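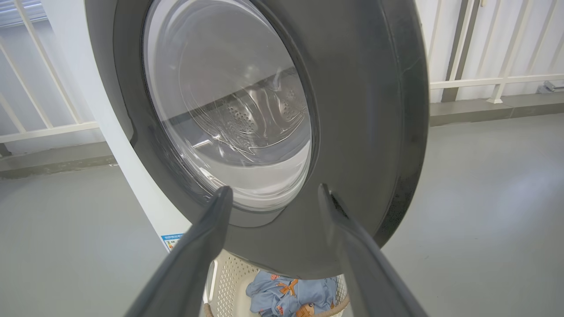
Home Products Manuals Downloads Support

Search this manual Go

Kahraman Mesh Router – Set-Up Guide
Section 5: Adding a satellite unit

Complete Section 4 before you start. The main router must be online and its status light must be solid white.

1. Place the satellite in the same room as the main router. You can move it after pairing.

2. Connect the supplied power adapter. The status light blinks amber during start-up, then blinks blue.

3. Open the Matov app and sign in with the account used for the main router.

4. Select Network > Add unit. The app lists any satellite in pairing mode.

5. Compare the last four characters of the serial number with the label under the unit, then tap Pair.

6. Wait until the light turns solid white. Do not close the app during this step.

7. Unplug the satellite and move it to its final position. It reconnects without further input.

Note: The satellite takes its network name and password from the main router. Guest network settings are copied only if the guest network is turned on before pairing.

CAUTION: Do not remove power while the light alternates amber and blue. The unit is writing firmware – an interruption can leave it unable to start.

5.1 Checking the link

Go to Network > Units and select the satellite. A link score of 67 or higher is suitable for video calls and streaming. If the score is lower, move the satellite closer to the main router and tap Retest. Large metal appliances and water tanks between the two units reduce the score.

5.2 If pairing fails

– Confirm that Bluetooth is on and that the app has location permission.
– Hold the reset button until the light goes off, then release it and repeat from step 2.
– If error 930 appears, the satellite is still registered to another account. The previous owner must remove it in the app.

Note: Resetting a satellite does not change the settings of the main router.

Contact | Legal | © Ploltent | Back to top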